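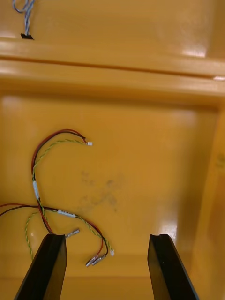

Postby: Aufstieg zum Kirchberg und Anreise ohne Auto

Forum > Orte und Ausflüge > Küste und Hinterland

Marschfuss
2. Januar 2024
Guten Tag zusammen, ich plane für das Frühjahr ein paar Tage in Postby und finde wenig Brauchbares. Der Ort ist ja keine eigene Gemeinde, sondern läuft verwaltungsmäßig unter Driva, und auf der Gemeindeseite steht fast nur etwas über Müllabfuhr und Bootsliegeplätze. Ich möchte wissen:
Kommt man mit dem Bus bis in den Ort oder nur bis zum Abzweig an der Straße 2546?
Ist der Weg auf den Kirchberg im Frühjahr begehbar?
Kann man irgendwo einkaufen oder muss man alles mitbringen?
Ein Auto habe ich nicht, gut zu Fuß bin ich aber.

Re: Postby: Aufstieg zum Kirchberg und Anreise ohne Auto

Granitkante
Der Bus von Baltex fährt nur bis zum Abzweig. Von dort sind es 4 km auf der Nebenstraße, flach, mit wenig Verkehr. Bis vor ein paar Jahren ging die Linie noch bis zum Hafen, das steht leider immer noch in einigen Reiseführern. Nicht darauf verlassen.

Der Kirchberg ist 53 m hoch, das ist kein Aufstieg, das ist ein Spaziergang. Oben nackter Fels und ein Mast. Bei Nässe ist der Fels glatt, mit festen Schuhen geht es trotzdem.

Zum Einkaufen nach Driva.

Re: Postby: Aufstieg zum Kirchberg und Anreise ohne Auto

Riet Declercq
Ich muss teilweise widersprechen. Wir waren im November dort, und der Bus hat auf Zuruf an der alten Schule gehalten, also ein gutes Stück hinter dem Abzweig. Der Fahrer meinte, das sei üblich, wenn man es beim Einsteigen sagt. Von der Schule bis zum Hafen ist es dann nicht mehr weit.

Zum Kirchberg gibt es zwei Wege. Der nördliche beginnt hinter dem Friedhof und ist mit blauen Punkten markiert, der südliche geht vom Hafen los und war bei uns auf halber Strecke sumpfig. Ich würde den nördlichen nehmen und auch auf ihm zurückgehen.

Kaffee und etwas Warmes bekommt man im Daza, direkt an der Mole. Brot, Milch und Konserven verkaufen sie auch, das Regal steht gleich neben der Theke. Ein Laden ist das nicht, für zwei Tage reicht es.
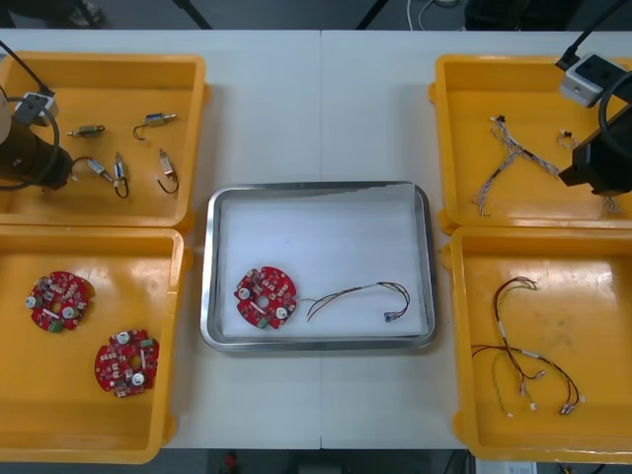 Wir hatten übrigens eines der Häuser oberhalb des Hafens. Die sind einfach, im November war es nachts recht kalt, obwohl die Heizung lief. Im Frühjahr sollte das kein Thema sein. Bettwäsche muss man mitbringen oder vorher bestellen.

Re: Postby: Aufstieg zum Kirchberg und Anreise ohne Auto

Granitkante
Dass der Fahrer hinter dem Abzweig hält, habe ich nie erlebt, und ich fahre die Strecke seit Jahren. Im Fahrplan steht davon nichts. Ich würde niemandem empfehlen, mit schwerem Gepäck darauf zu setzen.

Beim Daza kommt es auf die Jahreszeit an. Vor Ostern war es bei mir schon geschlossen.

Re: Postby: Aufstieg zum Kirchberg und Anreise ohne Auto

Hendrik De Bruijn
Zur Bushaltestelle: Ihr habt beide recht. Es gibt Kurse, die nach Postby hinein eine Schleife fahren, um Schulkinder abzusetzen, und andere, die auf der 2546 bleiben. Welche das sind, erkennt man im Aushang an einem kleinen s hinter der Abfahrtszeit. In der Online-Auskunft fehlt der Buchstabe. In den Schulferien entfällt die Schleife ganz.

Den südlichen Weg finde ich deutlich schöner als den nördlichen. Man kommt an den alten Steinbrüchen vorbei, zwei kleine Gruben, die heute mit Wasser gefüllt sind. Der Stein für die Mole stammt von dort, ebenso der Sockel der Kirche. An der nassen Stelle liegen Bohlen, man muss sie nur finden, sie sind etwas links vom Pfad.

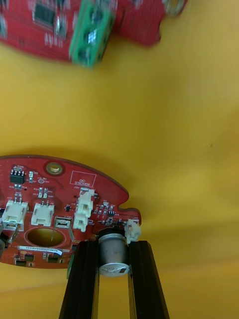

Re: Postby: Aufstieg zum Kirchberg und Anreise ohne Auto

Marschfuss
Vielen Dank, das hilft mir sehr. Das mit dem kleinen s hätte ich nie gefunden. Ich werde also außerhalb der Ferien fahren und für den Notfall leichtes Gepäck nehmen.

Noch eine Frage: Sieht man vom Kirchberg aus die Inseln oder ist alles zugewachsen? Auf alten Postkarten ist der Hügel völlig kahl.

Re: Postby: Aufstieg zum Kirchberg und Anreise ohne Auto

Riet Declercq
Nach Westen ist die Sicht frei, da sieht man die Inseln und bei klarer Luft auch die Fahrrinne mit den Seezeichen. Nach Osten stehen Kiefern. Die Kirche sieht man von oben gar nicht, trotz des Namens.

Hendrik, die Bohlen haben wir gefunden. Eine fehlte, und die übrigen lagen unter Wasser. Mag sein, dass es in trockenen Jahren anders aussieht.

Re: Postby: Aufstieg zum Kirchberg und Anreise ohne Auto

Hendrik De Bruijn
Im November würde ich dort auch nicht gehen. Ab Ende April ist es meistens in Ordnung.

Der Name kommt nach meiner Kenntnis daher, dass das Land früher zum Pfarrhof gehörte. In der Ortschronik wird er so erklärt. Sie liegt in der Bücherei in Driva aus, ausleihen kann man sie nicht.

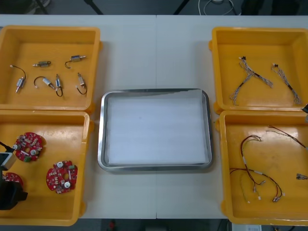
Arbeitstisch mit vier Kästen, dazwischen die Metallschale

Re: Postby: Aufstieg zum Kirchberg und Anreise ohne Auto

Granitkante
Meine Mutter hat immer erzählt, der Hügel heiße so, weil dort ursprünglich die Kirche gebaut werden sollte. Ob das stimmt, weiß ich nicht. Die Chronik ist an einigen Stellen auch nicht zuverlässig, bei den Steinbrüchen zum Beispiel sind die Namen der Pächter vertauscht.

Das s im Aushang schaue ich mir beim nächsten Mal an. Am Abzweig hängt allerdings seit dem Herbst gar kein Fahrplan mehr, nur noch der leere Kasten. Also besser schon in Driva am Busbahnhof nachsehen.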